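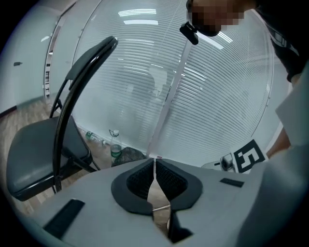 Clultetti's note from the morning shift was that the folding chairs should stay out of the rack until the seats have been looked at, and that checking the hinges alone would miss most of what people complain about. Agreed, so seats are now in the procedure.

July, chair check, entry 2. Start 1:40 p.m.

Type: folding, black metal frame, dark gray padded seat. Lot on the bench list is the Hudness lot, 6 chairs. The Zendier lot is deferred.

Procedure as run:
Open fully on the bare floor. Press down on each front corner of the seat, then each rear corner. Note any rock.
Fold and unfold 4 times. Note binding or noise at the pivot.
Press the pad along the front edge with the thumb. Note any place where the board can be felt.
Wipe the frame, then look along both legs for chipped finish.

Results:
H1 no rock, no noise. Pad fine.
H2 rocks front left to rear right. Foot cap worn on one side. Replaced cap, rock gone.
H3 no rock. Pivot binds near closed. One drop of oil, worked in, still slightly stiff. Recheck tomorrow.
H4 fine.
H5 pad thin at front edge, board can be felt. Tagged, not for long sessions.
H6 no rock. Small chip in finish at rear leg, touched up.

Clultetti also asked whether the load test should be repeated. The sheet calls for 1000 N on the seat, held for 2 minutes. I have not done it today. The plate is still with Shukla and a sandbag stack is hard to center on a padded seat, so any number from it would not compare with last year's sheet. Left the column blank.

Foot caps: 4 left in the drawer after H2. The gray ones fit but sit proud by a hair, so use black only on this type.

Storage: rack hooks are scuffing the back legs where the finish is glossy. Put felt on the top hooks. Lower hooks still bare, out of felt.

To do:
H3 pivot again.
Order pad material for H5, same thickness as before.
Felt for lower hooks.
Zendier lot, same procedure, same sheet.

Stopped 3:15 p.m.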